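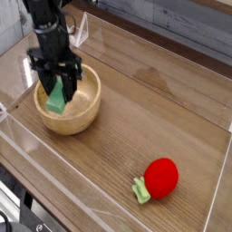 # Shared kitchens and the duty to keep them

When the Jemham Housing Association began to review its older buildings, it asked which of the common rooms should be kept and which turned into further flats. The question was put as one of cost. A shared kitchen brings in no rent, needs cleaning every morning and wears out its cooker sooner than any private one. On those terms it will always lose. The Association should judge the matter on other terms, and should keep the kitchens it has.

The Flarnosia building has 302 residents and 12 shared kitchens, one of them closed last May for repairs to the floor and not yet reopened. During that time the residents of the second floor have cooked in their rooms, on small hobs which the tenancy rules do not allow. The housing officer, Ita Moynihan, has recorded 17 complaints of smoke and smell from that floor. The remedy proposed was a stricter rule on hobs. A sounder remedy would be to finish the floor.

There is a view, put forward with care by Aidan Cronin in his paper to tenants, that people no longer wish to eat or cook together, and that the Association is keeping up a habit of an earlier generation. His evidence is the booking sheet, where the evening hours are often blank. Yet the sheet records bookings only. A person who boils an egg at ten at night does not sign for it. Kazimiera Czarnecka, who has lived at Flarnosia since it opened, told the review that in her years there she had never once written her name on the sheet, though she used the kitchen daily.

It must be granted that shared rooms cause quarrels. Pans go missing, bowls are left in the sink, and a cupboard without a lock is soon a cupboard without sugar. Eugeniusz Duda has argued that each household should have a locked shelf and a fixed hour. The shelf is a sensible measure and cheap to provide. The fixed hour would do harm, for it would shut out those who work nights, and they are the tenants least likely to have anywhere else to sit down with a neighbour.

The matter of equipment deserves more attention than the review has given it. At present, crockery and tools are bought once and replaced when somebody complains. A modest yearly sum for each kitchen, spent by the residents who use it, would cost less than the present practice of emergency orders. Ayane Chiba set out such a scheme for the Riltirau building, and it was approved there for a trial of 2 years. The Association has yet to say whether the same offer will be made elsewhere.

It should do so before any further room is closed. A kitchen turned into a flat cannot easily be turned back, and the tenants of Flarnosia are entitled to an answer while theirs is still standing.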